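Hutgate Opens Applications for Third Round of Small Workshop Grants

Grants of up to two years will support repair and craft businesses in Hjaltested and Osum
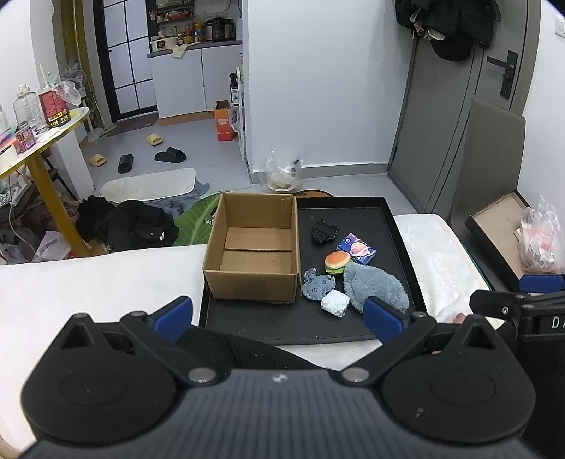 NEWS RELEASE | Small Business

HJALTESTED, 11 October 2021. The Hutgate Foundation today opened applications for the third round of its Small Workshop Grants, a program that helps independent repair shops, upholsterers, instrument makers and similar businesses pay for the space they work in. Applications will be accepted through the first week of December.

The program covers part of the rent on a workshop for 2 years. Businesses may apply if they employ fewer than 3 full-time staff in addition to the owner and have traded from a fixed address in Hjaltested or Osum for at least one winter. Shops that share premises may submit a joint application, provided that each business keeps its own accounts.

For the first time, the Foundation will also accept applications from businesses operating out of a home garage or outbuilding that wish to move into commercial premises. Applicants in this group must include a letter from the prospective landlord stating the floor area, the monthly rent and the permitted hours of use.

"Rent is the bill our applicants mention first, and it is the one they have the least power to change," said Iraís Salinas, Director of Grants at the Hutgate Foundation. "A shop that knows what it will pay next year can take on an apprentice or accept a large order. We have seen that in both earlier rounds, and we are pleased to extend the offer to people who are still working from home."

The third round will fund 100 workshops. The Foundation received 600 applications in the previous round, and applicants who were not selected at that time are encouraged to apply again. Their earlier documents remain on file and do not need to be resubmitted unless the business has changed its address or legal form.

Viron Property Services will again manage the register of available units on behalf of the Foundation. The register lists ground-floor and yard units in both towns, with details of loading access, power supply and ventilation. Applicants are free to choose premises that do not appear on the register. Viron Property Services takes no part in the selection of grant recipients.

Applications are reviewed by a panel appointed by the Foundation's board. The panel considers the condition of the applicant's accounts, the suitability of the premises and the demand for the trade in the local area. Grants are paid directly to the landlord each quarter. Equipment, stock and vehicle costs are not eligible.

Application forms are available from the Foundation's offices in Hjaltested and at the Osum public library. Forms may be returned by mail or in person. All applicants will be notified of the panel's decision in writing.

About the Hutgate Foundation
The Hutgate Foundation is a private grantmaking organization based in Hjaltested. It supports small employers, vocational training and the upkeep of historic commercial buildings.

Media contact
Press Office, Hutgate Foundation, Hjaltested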